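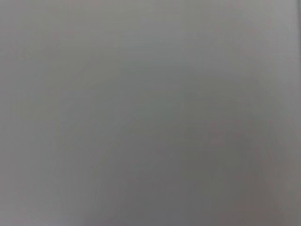

Gray is the color Reto Schwaiger would like to sell you, and he has a lot to say about it. He designs the Drevham line of break room furniture for Oberholzer, and when I told him I'd never met anyone who asked for a grayer place to drink coffee, he laughed and kept going. Gray, he said, is "the least tiring thing you can put next to a person for eight hours." I asked which gray. A single smooth surface will run from a pale silver along the top to a dim brownish shade down toward the right, and I would not have known which part of it to match on a paint card. Schwaiger thought this proved his point. "You say it's dull, and then you find five colors in it."

I had found them by staring, which I don't normally do on a coffee break.

We spoke on a Saturday, with most of the building dark and the coffee machine down the hall making a noise like a bus. Schwaiger had asked for half an hour and used closer to two. He is friendly, talks fast, and will not be hurried past the subject of edges. Drevham tops have a straight edge with almost no rounding, and he ran a thumb along one as he talked.

"People think a table is the top," he said. "The top is easy. You notice a table where it stops."

I said I mostly notice a table when my elbow sticks to it. He didn't write that down, but his colleague Mirjam Ortner did. Ortner handles complaints and returns for the line, and she was the more useful of the two on anything a buyer might want to know. A standard white top costs $853 before delivery. The legs are extra. When I asked why legs would be extra on a table, Ortner said some customers already have legs, and Schwaiger said it was "a modular system," and they looked at each other for a moment.
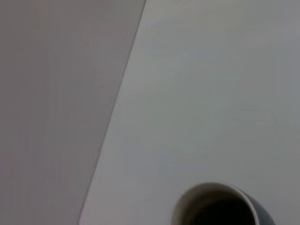 The big claim in the Drevham brochure is that plain pale surfaces get cleaned more often. Schwaiger repeated it to me as a fact. "If you can see the ring, you wipe the ring," he said. I asked where it came from, and he said it came from a survey. The survey had 1408 responses, all from offices that had already bought the tables. It asked whether people felt their break room was tidier now. It did not ask anyone to wipe anything, and it did not ask the people who clean the rooms in the evening.

Ortner didn't defend it. "I would have worded that page differently," she said.

I'd go further. In every place I've worked, people who could see the ring put their own cup down next to it. Urs Thaler, who bought Drevham tables for a print shop and agreed to talk to me by phone, had the same experience. He likes the tables. They're sturdy and the chairs fit under them. But he now spends more time on them than he did on the old brown ones, which hid everything. "They look clean when they're clean," he told me. "Then somebody stirs."

Stirring is the thing, according to Thaler. A cup can sit on a white top all morning and leave nothing. The trouble is the spoon or the stick, and where it goes afterward. His shop tried a saucer, then a jar, then a sign. The jar is still there. The sign fell behind the fridge.

I put this to Schwaiger, who agreed that stirring was a problem and said Drevham had an answer to it, a small tray in matching gray. It's sold separately. I asked whether a tray didn't amount to admitting that the top needed covering up. He said a tray was "an invitation." I've read that answer back several times and I still don't know to what.

He was better on mugs. He thinks a shared mug should be dark outside and pale inside, so that you can see at a glance whether it's been rinsed, and he likes ribbing on the outside because it gives wet fingers something to hold. That all sounded reasonable to me. He also thinks a mug should be allowed to be the darkest thing on the table. "You put down one dark cup and the whole room gets organized around it," he said.
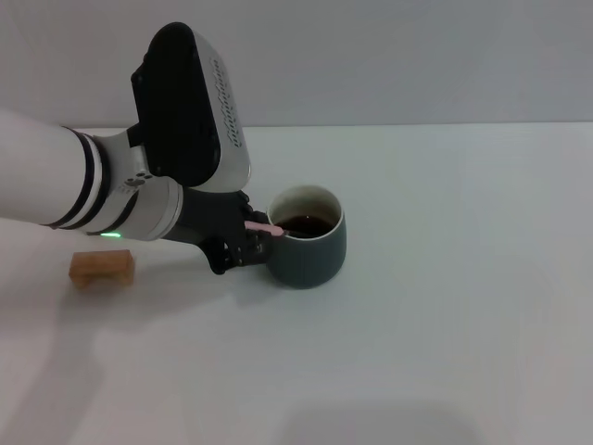 Whether a room needs organizing around a cup is another matter. Pejman Asadi, an old colleague of Schwaiger's who left to run his own fitting business, Wosard, told me he had heard the dark-cup speech "at several weddings." Asadi still installs Drevham tops when clients ask for them. He recommends a cheaper one, Catthorpe, when they don't. I asked him what the difference was, and he said the Catthorpe edge is rounder and the white is a little yellow. He had never had a client bring up either.

"Reto sees it," he said. "I see it too, but I used to work there."

When I told Schwaiger this, he was quiet for the first time that afternoon. Then he said a rounded edge collects grime on the underside, where a cloth doesn't reach. I checked with Asadi, who said that was true — and that the straight ones chip. I checked with Ortner, who said that chipped corners were the most common complaint she gets, well ahead of stains. The company will replace a chipped top in the first year. After that there's a repair kit, in white.

I asked Schwaiger if he had a white table at home. He has an oak one that came from his wife's parents, with burn marks, and he is fond of it. He didn't seem to find this awkward. "At home you know who made the mark," he said. "At work it's only a mark."

It was the best argument for his tables I heard all day, and it isn't in the brochure. I suggested he put it there. Ortner said the brochure was already at the printer, survey page and all, in a run of 2142 copies.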